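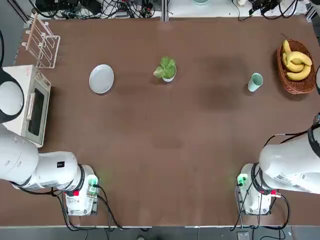 2022-04-11

I have lived without a proper kitchen for 20 days now, and I would like it noted that I was told it would be 3.

In the meantime everything I cook happens on one table. I have developed opinions about tables. A kitchen counter is deep enough to lose a toaster oven at the back of it. On a table, the toaster oven takes the best seat and everybody else has to shuffle down.

I started with mine in the middle, facing me, like a television. This was a mistake, as there was then nowhere to put a hot tray except my lap. It does much better off to one side and turned inward, so the door opens over bare table and the tray has somewhere to land. It took me most of a week to work that out. I have a college degree.

The dish rack is the other big tenant. I wanted something sensible in stainless steel and came home from Kotian with pink, which was marked down and which I now defend to visitors. A wire rack holds plates upright very nicely. It also lets every drop of water through, so if you're putting one on a table instead of next to a sink, slide a tray under it or accept that you are now a person who owns a damp table. I went with a baking sheet. Then I needed the baking sheet.

My remaining rules, for anyone else whose contractor has gone quiet: keep the middle clear. Put away whatever you didn't use today. Own 2 mugs, tops, and hide the others in a box marked TAXES so you aren't tempted.

The countertop people at Keleck now say Thursday, with a confidence I found upsetting. I've bought more frozen pizza. The oven takes a small one if you trim the crust a little on both sides, and you can eat the trimmings while you wait.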